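Akbridge Evening College
Table Service and Tableware, Unit 12: The Square Plate
Handout for students, please keep it in your folder

In the last unit we worked with round plates, and many of you found them easy to place. The square plate is less forgiving. A round plate has no direction, so the guest can't see if it was turned a little in your hand. A square one has four sides, and each of them is compared with the edge of the table, with the knife and with the plate of the neighbor.
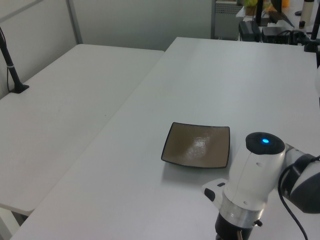
Glaze is the first thing to consider when you choose a plate for a table. A glossy glaze gives back the light of the room, and a dark glossy glaze does it most strongly. The guest then sees the lamp before the food. On the dark-brown plate the reflection lies as an irregular white patch across the middle, exactly where the cook would like to put the portion. Please remember also that the same glaze can look nearly black from one chair and much paler from another. Walk to at least two sides of the table before you decide that the color is good.

The second thing is the rim. In the Livance catalog, which we use for the exercises, the square plates are listed under 1261 (flat) and 2376 (raised edge). A raised edge keeps a thin sauce inside, but it makes the usable surface smaller. Students often measure the plate from outside to outside and then wonder why the portion looks crowded. Measure the inside.

A dark rim works like a line drawn with a pen. It helps the eye to find the plate on a pale table, and it also shows every mistake in the placing. If you use a white cloth, the effect is the same.
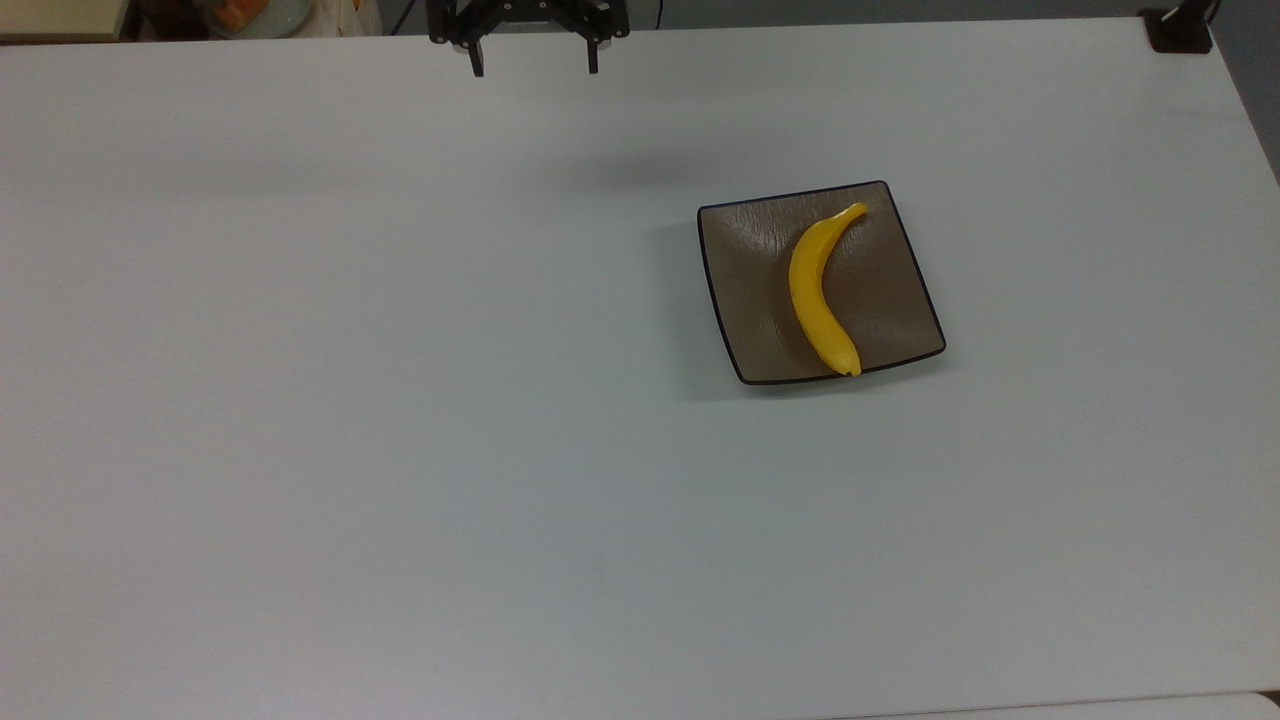 PLACING AND ALIGNMENT

Put the plate down first and the cutlery after. Hold it by two opposite sides, with the thumbs on the rim and not on the surface. Lower it straight down -- do not slide it, the foot may scratch the table.

Now step back and look at the side nearest to the guest. It should run parallel to the table edge. The plate on the white table is rotated slightly, and its top edge goes up a little toward the right. On a table without a cloth or a pattern there is nothing to hide such an angle. Correct it with two fingers at the corners.

For next time: read page 371 of the Pranimau reader and bring your notes about rims. The short exercise on Lại bowls is moved to September.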